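Wed 27 December

Slept badly. The radiator in the back bedroom has started its ticking again and I lay there listening to it and composing a letter to the Lallisari people, which by morning I no longer wanted to send. So I will put it down here instead.

Xinyi gave me the sleep course for Christmas. It was kind of her, and I said so, and I meant it. I have complained to her about my nights since at least March, and she is a person who hears a complaint and goes looking for something to buy. The box has a booklet, a card with a code for the recordings, and a small cloth bag of something that smells like a drawer. Sixty nights, the booklet says, and you will "meet your natural sleeper." I would like to know who I have been meeting up to now.

Night one was Monday. You lie on your back (I don't sleep on my back) and a man tells you to let your jaw go heavy. My jaw was fine until he brought it up. Then there is a part where you count your breaths and start over when you lose track, and I lost track so often that I got annoyed, and being annoyed I was wide awake, and it was past one when I gave up and went down for toast.

Last night was night two. More of the jaw.

What bothers me is the booklet. It says that 3,000 people tried the program and nearly all of them slept better. Better than what? Better for how long? Did anybody ask the ones who quit in the first week, or did they just drop out of the sum? I have worked in enough offices to know how a number like that gets made. Somebody sends out a form, the happy ones send it back, and the rest have gone to bed. 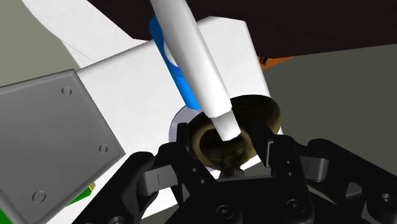 I called Yevhen after lunch to see what he thought, knowing very well what he thought. He has slept like a stone since we were both at Stindard, through two moves and a divorce, and he believes the whole business is in people's heads. "Get up at six and carry something heavy," he said. I told him I get up at five most days without trying. He said then what was I complaining about, I had an extra hour. There is no talking to him on this subject, though I notice I keep trying.

He did say one thing I have been chewing on. He said his grandmother slept in two pieces, went to bed with the chickens, got up in the middle of the night and did the mending, then slept again till light, and it never crossed her mind that anything was wrong. I have read the same sort of thing in magazines and I distrust it, partly for being so comfortable to hear. Everybody's grandmother did something sensible. Mine took pills and denied it. Still, I would like it to be true. I could stand being up at two if I weren't also lying there grading myself.

Did the walk to the post office and back in the cold. Returned the slippers. The clerk wanted the original bag, which I had thrown out, and after a lot of sighing she took them anyway. $166 for the furnace man on the kitchen table when I got home, and the back bedroom not even mentioned on the bill, so I suppose he never went in there. Must call him. Must not be polite about it this time.

Finished the leftover ham. Read some of the Hodoroagă book, forty pages maybe, and liked it less than I did yesterday. The brother is too obviously going to die.

Xinyi called at eight and asked how the course was going. I said it was early yet. She said the trick is to stop fighting it -- she has a friend at Giten who fought it for weeks and then one night just dropped off. I asked whether the friend was also tired that night. A silence. Then she laughed, so that was all right.

I will do a week of it, for her sake, and write down the hours here in the margin. If they go up I will say so. I am moving to the front bedroom tonight, away from the ticking, and I do realize that if I sleep well there I won't know whether to thank the man with the jaw or the other radiator.

Ten past ten. Dishes still in the sink.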